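Stumon Help Tickets Status Guides My account Sign out

Ticket 299: Tidy-up task ends early, items stay on the sofa
Product: Zistico household planner, simulation build 27
Opened by: Yaryna Didenko
Assigned to: Liudmyla Holovko
Priority: normal

Jan 15, 2026, first message (Yaryna)

Good morning. I am testing the planner for our customer Antoniuk, who wants to know if a machine can already do the simple evening chores in a furnished apartment. The chore in this ticket is "clear the sofa and go to the next room." I run it in simulation only. The planner reports the task as complete, but the sofa is not clear. I did 500 runs during the night and the same thing happened in 27 of them. In the other runs the report agrees with the final state.

What I expected: the planner picks up everything that lies on the seat, puts it on the shelf, and after this opens the door fully and passes through.

What I got: the planner says "seat clear," sometimes after one pick and sometimes after none. I attach the views.
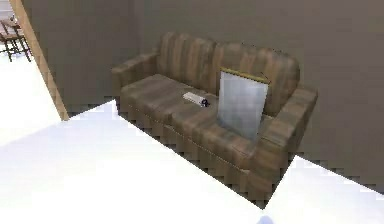
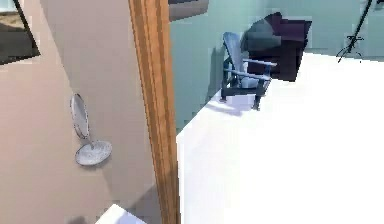
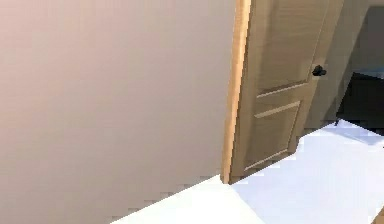 My question is mostly about how the planner decides that a surface is clear. As I understand from the guide, it first makes a list of objects and then removes each one from the list when the hand has put it down. If an object was never on the list, it cannot be missed later. For a person this is not a difficult chore, you look at the sofa and you see that a panel is leaning on the backrest and a white thing is lying next to it. I suspect that the planner takes the panel for a part of the sofa, as it touches both the seat and the back. But I cannot prove this from the log, because the log gives only object numbers.

I have tried already:
- restarting the planner between runs (no change)
- a longer search time before the first pick (no change)
- the slower hand profile (fewer drops, but the report is the same)

Reply (Liudmyla)

Thank you, this is a clear report. Please do one more test for me. In the settings of the Stenow perception module there is a value called "merge distance." Set it to 2 and run a small batch. With the default value, things that touch each other are joined into one object. We chose this in April so that cushions would not be counted as separate items to carry away. It was a good decision for cushions.

Also, is the door part of the same problem or a different one?

Reply (Yaryna)

The door is different, I should have made a second ticket. The planner treats a door that is partly open as open, and plans a path through it as if there were no door leaf. In my opinion it should check the free width first. I will write this separately.

I made the test with merge distance 2. The panel is now on the list as its own object in every run of the batch. The false "seat clear" did not appear. There is a new effect: two of the seat cushions are also on the list, and the hand tries to lift them. So we exchanged one mistake for another, but the second is easier to see in the report.

Reply (Liudmyla)

I expected this with the cushions. For now please keep the value at 2 and add "cushion" to the list of things that stay. It is done by hand for each piece of furniture, I know it is not comfortable. A better solution would be to look at the seat again after the last pick and compare. I have put this in as a request for the next build.

What can I tell Antoniuk? I would say that the planner can clear a sofa when somebody has prepared the furniture list, and that it should not be trusted yet to decide alone when the work is finished.

Reply (Yaryna)

I will write it to them in these words. The cushion entry works on my side. Please leave the ticket open until I have repeated the night batch with the new settings.

Status: waiting for customer test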